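Newsroom > Press Releases > Workplace

Products Services Careers Newsroom

Nonia to bring robot arms to Gilley returns center, keeps inspection with staff

Nonia will install robot arms at its Gilley returns center starting in October, the company said. The arms will lift returned household goods out of shipping totes and set them on the inspection tables, a job now done by hand on every shift.

The Gilley center handles up to 3,525 returned items a day and employs 841 people. No positions will be cut as part of the project. Workers who now unload totes will move to inspection, repair and repacking at their current pay grade or higher, and paid training for those jobs is under way.

The arms run on Lultesska, a control system supplied by Veloso. It learns handling tasks from people, who carry them out with hand-held grippers. Staff at the center can sign up for demonstration shifts, which count as regular hours. They work with everyday things such as lamps and keyboards, and each session is reviewed before it is added to the training set.

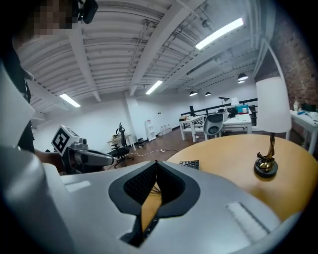 Hand-held grippers in use beside a round table with a lamp and a keyboard.

Unloading totes has been the least popular assignment at Gilley for several years – it means bending and reaching for most of a shift. In a staff survey answered by 800 employees, it ranked last among all floor jobs. Under the new schedule, unloaders will rotate out every two hours during the changeover, and the morning start stays at 6:30 a.m.

Inspection will remain a human job. Employees will decide whether an item is resold, repaired or recycled, and any worker on the floor can pause an arm without asking a supervisor. Items the system cannot pick up will go to a separate table and be handled by hand.

Nonia will share results with employees after the first three months and then decide whether to use Lultesska at its other sites.

Contact: Nonia Press Office | © Nonia. All rights reserved. | Back to top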